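仿真里的成功率不该替安全背书

家用操作机器人这一行，现在有个普遍的做法：策略先在仿真厨房里跑，跑到一个说得过去的成功率，再上真机。这个做法本身我不反对，我自己也这么干。我反对的是另一件事，就是把仿真里的成功率写进安全评审材料，当作真机可以进家门的依据。下面拿我们在Dalar项目里遇到的一次故障来说。

Dalar做的是厨房收纳，任务很窄：开柜门，取放食材，关柜门。仿真环境是Tallex那套厨房场景包，机械臂控制器用的是Godberg的，真机测试放在Obura的样板间。出事的那一版策略，在仿真里一共跑了1,319个回合，成功900个。没成功的那些，按当时的流程自动归类，归完就放进了表格，评审会上看的是汇总数。

归类里有一项叫“超时”，共145个回合。超时听起来没什么，机械臂没在规定时间里做完，回合结束，重新开始。评审会上没有一个人问超时的时候机械臂在干什么，包括我。

真机测试进行到下午四点左右，机械臂去开一扇玻璃格子柜门。夹爪合到了拉手上，往外拉的方向偏了，门没有动。策略没有松手，继续加力，腕部力矩一路上去。控制器的力矩上限事先被人调高过，所以没有触发保护停机。最后拉手下端的螺丝脱出来，夹爪带着拉手向外甩了一段，停在离操作员肩膀不远的地方。操作员按了急停。没有人受伤，柜门的一块玻璃裂了。

故障报告写得很快，结论是“拉手安装强度不足”。我认为这个结论不对，至少不完整。拉手确实不结实，可是普通人家里的拉手就是这个水平，有的还更差。一台要进厨房的机器，不能把拉手结实当成前提。

后来我们回去翻那145个超时回合，一个一个回放。多数情况和真机上一样：夹爪抓着拉手，方向不对，一直在拉。仿真里的拉手和门板是一个刚体，没有螺丝，拉多大的力都不会掉，玻璃也不会裂。于是一个在真机上要伤人的动作，在仿真里表现为“什么都没发生，时间到了”。

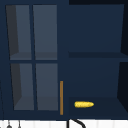
仿真厨房中的吊柜：左为玻璃格子门，细长的竖拉手在门的右侧；右为无门开放格，玉米放在下层。

同一个吊柜上有两种难度完全不同的任务。玉米放在敞开的那一格里，取它不需要开门，手伸进去夹住拿出来就行。玻璃门那一侧则要先对准一根很细的竖拉手，再顺着门的转轴走一段弧线。我们的统计没有把这两种任务分开，都算“吊柜操作”。敞开格的成功率高，把整体数字抬了上去，开门这一项到底怎么样，从汇总表里看不出来。分开之后重新算，开门任务有447个回合，超时几乎全部集中在这里面。

这个数据不是没有，它一直在日志里。缺的是有人要求把它单独列出来。

再说力矩上限。真机测试前，调试人员发现机械臂开重一点的抽屉时经常保护停机，影响进度，就把上限调高了。调高的时候只考虑了抽屉，改完以后对所有任务生效。这个改动有记录，一行字，写在调试日志里，没有进变更评审。我不想把责任推给做这个改动的人，他按当时的规定不需要报。问题是规定里“参数微调”和“安全参数变更”的界线划得不清楚，力矩上限被归到了前一类。

有同行看了我们的情况，说解决办法是把仿真做得更真：给拉手加螺丝，给连接处加断裂模型，给玻璃加强度。我同意可以做一部分，但不同意把希望放在这上面。厨房里会坏的东西太多，铰链、滑轨、层板托、水龙头，每一样都建断裂模型，工作量没有尽头，参数也没处去量。就算建了，装修工人当时螺丝拧了几圈，模型里还是没有。

我认为该改的是看仿真结果的方式。仿真里东西不会坏，可是力是算得出来的。接触力、关节力矩、夹爪和物体之间的相对速度，每一步都有数值。一个回合哪怕最后成功了，中间只要有一段时间对拉手施加的力超过了家用五金能承受的范围，就应该记为不安全，从成功里扣掉。我们按这个办法把那900个成功回合也重新查了一遍，里面有一批是硬拉开的，只是运气好，方向偏得不多，门最后还是开了。这些回合原来全部算作成绩，训练的时候还拿了奖励。

这一点我觉得比真机上那次故障还要紧。策略学到的是“拉不动就再用点力”，是我们的奖励函数教它的。任务完成给分，用多大力不扣分，那它当然会用力。把故障归到拉手头上，下一版策略还会照样学。

现在Dalar内部改了几条。失败回合不再只给一个标签，超时的必须附上最后几秒的受力曲线，由人看过才能归类。统计按动作分开，开门、开抽屉、取物、放物各算各的，不许合并成一个数字上报。力矩上限按任务分别设置，任何一次调高都要走变更评审。真机测试时，操作员的站位移到机械臂最大伸展范围之外，急停改成手持的。最后这条原本就应该做到，样板间地方小，大家图方便站近了。

这些改动的代价也要讲明白。按新的口径，同一版策略的成功率掉了一大截，对外很不好看。进度也拖了，看受力曲线很费人工，一个熟手一下午看不了多少。项目里有人提出，对外材料继续用旧口径，内部用新口径。我不赞成。用旧口径的数字去谈合作，对方会以为机器已经能放心进厨房，然后按这个预期去安排测试、安排人员站位，我们的样板间那天就是这么安排的。

我也承认，新办法挡不住所有问题。受力阈值定多少，目前是我们自己拿几种常见拉手拉坏了试出来的，样本不大，换一种柜子可能就不适用。仿真里的接触力本身也有误差，细长物体的夹持尤其不准，同一个动作换个求解步长，峰值能差不少。所以阈值要往低了定，宁可多报一些。误报多，最多是工程师多看几段回放。

至于行业里该不该有统一的要求，我的看法是应该有，而且可以从很小的地方开始：凡是拿仿真结果做安全依据的，必须同时给出失败回合的分类方法和最大接触力的分布。两样都是现成的数据，不需要新设备，也不涉及谁家的算法。愿意给的，别人至少能判断这个成功率里装了什么。不愿意给的，成功率可以照写，写在产品介绍里，别写进安全评审那一栏。

Obura样板间那扇柜门后来换了新玻璃，拉手用原来的型号装了回去，螺丝也是原来的规格。有人建议换成加固的，我们没有换，下一版策略还要在这扇门上测。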